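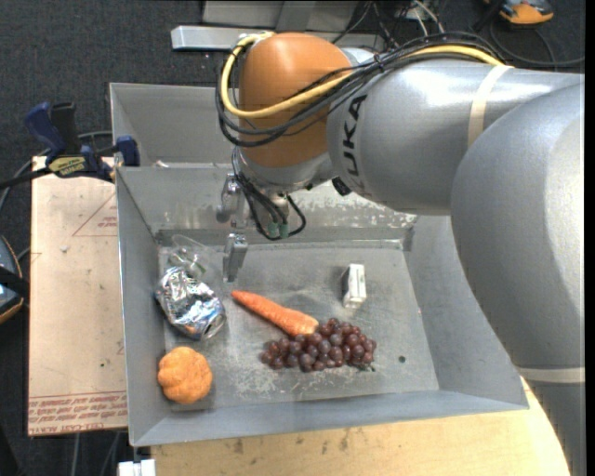

Kaltov Bin Starter: gripper, fingers and picking software, reviewed

January 30, 2023

Kaltov sells this as a kit that turns an arm you already own into a bin picker by the end of the afternoon. I have read that sentence on a lot of boxes. The afternoon took me two days, and most of the second one went on cables.

What you get is a two-finger gripper with straight metal fingers, an adaptor plate, a wiring loom, a licence for the picking software and a printed guide of 14 pages. What you don't get is a bin, a camera, or anything to tidy the wiring with. At this price I would have expected at least a bag of clips. Ours runs on a KUKA, with the loom going over the wrist and back along the arm, and we used straps to hold it. It works, but every time the wrist turns a long way I find myself watching the cable and forgetting the gripper.

Kaltov's own demonstration uses matching plastic blocks, which tells you very little. I wanted a mess, so the test set was mixed: a crushed drinks can, a carrot, a bunch of grapes, a small white box, a lumpy little orange pumpkin sort of thing and a crinkly clear bag, all in a grey metal bin with sloping sides. We ran 100 picks with the settings as shipped and another 100 after following the tuning chapter.

The box is easy, and I'd be worried if it weren't. The carrot is nearly as easy so long as it is lying free. Put it up against something else and the software tends to choose the end that is touching, for reasons the guide doesn't go into. The can went better than I expected. Crumpled metal gives the fingers edges to hold, and the shine didn't bother our camera as much as I had feared.

Grapes are another matter. The sales page says "gentle enough for produce". With the default grip force it is gentle enough for a carrot. Turn the force down and the bunch stays whole, but then the can slips, and there is no way to set a different force for each item without paying for the next licence up. That ought to be on the first page of the brochure and it's on the last page of the price list.

Clear plastic bag: mostly ignored. The software sees the bin through it. I've had the same trouble with the older Omura set, so I won't hang Kaltov for it, but I would like them to stop using the word "anything".

The sloping walls also cost us picks. Straight fingers and a slanted side don't get on, and items that settle low against the wall are reached at a poor angle or skipped. Viton makes a shorter, angled pair that is meant to fit. I haven't tried them and can't say if they are worth the money.

Speed is fine. The claim is 130 picks an hour and we could match that on boxes alone. With the full mix we never got near it.

Support was polite and slow. I asked about the force setting and was sent a link to the page I had quoted in my question. A second message got a proper answer, and apparently there will be an update in March. I will believe it when it's installed.

Would I buy it again? For boxes and firm odds and ends, perhaps, if the price came down. For soft fruit, no. The Aoun kit costs more and comes with per-item force as standard, and I'd ask for a loan of that first.

Three out of five, and one of those is for the fingers, which still close as straight as they did out of the packet.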